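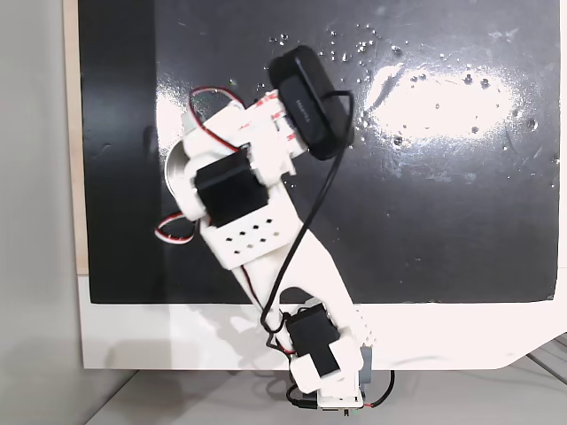
Konrad Marti is not convinced that the new water tariff in Mornura will save any water. The people who use the most, he told the town meeting on Thursday, will simply pay and continue as before, and the old couple with a small garden will stop watering their beans.

The meeting lasted until after 10 p.m. and ended without a vote. The town council wants to replace the flat yearly fee with a price in two steps. Each household would get a basic amount at the present price, and everything over it would cost double. The council hopes to start in September, after the summer guests have left and the meters in the upper streets are read.

Mornura takes its water from the Choo spring and from an older well near the Sukum road. The spring gave less water this summer than in the years before, and in July the council had to forbid the filling of pools and the washing of cars for 4 weeks. There are 778 connections in the network. Many of them are holiday houses, and this is where the opinions are most divided.

Owners of holiday houses said they are in town for a short time only, and they will never reach the upper step. Several permanent residents answered that this is exactly the problem. A family of five that lives here all year would pay more, while a house with a big lawn and guests in August would stay under the limit when the year is counted as a whole. One woman from the upper streets asked if the meters could be read every 3 months, so the dry season is counted separately. The council promised to ask what this would cost.

The leaks were also discussed. The pipe from the spring down to the Misus quarter was repaired twice last winter, and residents there still complain about weak pressure in the mornings. Marti wants the council to repair this pipe first and talk about prices later. The council answered that the repair must be paid from somewhere – and the flat fee no longer covers even the electricity for the pumps.

A second meeting is planned in 2 weeks, again in the school hall. The text of the proposal can be read at the town office in the mornings. Written comments are accepted until the day before the meeting.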